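Home | Our Work | Growers | Reports | News | Contact

Grisamia Seed Library
Progress report to the Eder Fund, spring season

Dear friends at Eder,

We have had a wonderful six months and I am glad to be writing this one. When you agreed to support us for a second year, the seed library was a metal cabinet in the back of the Prelirstead branch library and a notebook that two of us could read. It now has a proper catalog, a drying room with a working fan, and more borrowers than we planned for. I'll go through the work in the order of the grant agreement, with the money at the end.

Lending

We lent 1581 packets between the start of the season and the end of April. Tomatoes went first, as they do every year, and the lettuces were nearly gone before the last frost. What pleased me most was the dry beans. Last year people took them out of politeness. This year they came in asking for them by name, and by the middle of March we had to limit households to one packet of each kind so the school gardens wouldn't miss out.

The catalog now lists 91 varieties. Each has a page with the year we got it, who grew it, how tall it gets here (often quite different from what the books say), and any notes from borrowers. The notes are a joy to read. One for a climbing pea says only "needs a taller fence, then needs a taller fence."

The Sotine bean

You asked for a separate update on this one. The Sotine is a small tan bean with a brown eye, grown on the hill farms west of town for as long as anyone there remembers, and two years ago we were down to a single jar. We split that jar among three growers, spaced well apart, and all three brought in a crop. The plants on the highest site set pods almost two weeks after the others and still ripened before the rain. We kept back a share of each harvest in the freezer and put the rest through germination tests in February. The oldest lot was weaker than I'd hoped, but the new seed came up strong and even, and we have enough to offer it for general lending next spring. I can't tell you how happy that makes me!

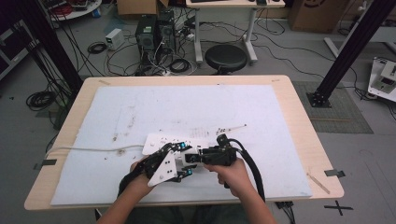

Seed cleaning took far more hours than we wrote into the plan. Beans are easy, but lettuce and carrot seed comes in full of chaff and has to be screened several times, then winnowed, then picked over by hand. We tried trays and bed sheets before settling on a simple work surface. A big sheet of white foam board laid across a wooden table gives plenty of elbow room and makes dark specks easy to spot, though the board gets scuffed and dusty and we will need to replace ours before fall. I have put two new sheets in the supplies line, along with a finer screen for the smallest seed. Cleaning sessions will start in August this year so that we aren't still bent over the carrots in November.

Growers and workshops

About 30 people now grow seed for us, from balcony gardeners with one pot of basil to a couple of full market plots. We ran the seed-saving workshop in the evening this time, starting at 7:00, and it brought in working parents who had never been able to make the afternoon ones. The part on squash ran long. Hand pollination is hard to teach indoors in winter with paper flowers, so we would like to move that session to July and hold it in the garden behind the library.

The growers' handbook is drafted and printed in a short test run. Comments so far: larger type in the tables, and more about onions. Both are fair.

What has gone slowly

Label printing is behind. The first batch of labels peeled off in the freezer, and we lost most of a month relabeling jars. The new ones have held so far, and we also write the lot number in pencil on a slip inside each jar.

Returns are uneven too. Bean and tomato borrowers bring seed back. Beet and cabbage borrowers mostly don't, and I can't blame them — those plants need a second year in the ground before they give any seed at all. We'd like to ask a few of the larger plots to take on the two-year crops and let home gardeners borrow them without any return expected.

Budget

Spending is within the total. We are under on travel and over on jars and packets, for the simple reason that we lent so many. With your approval we will move the unspent travel money to packaging. The updated sheet goes to your office with this report.

Next

Sotine plants go in the ground at four sites in late May, and the handbook goes to the printer once the onion pages are done. If anyone from Eder can visit, come in September when the pods are drying. The whole room rattles.

With warm thanks,
Marlies Kofler
Grisamia Seed Library, Prelirstead

Contact us | © Grisamia Seed Library | Back to top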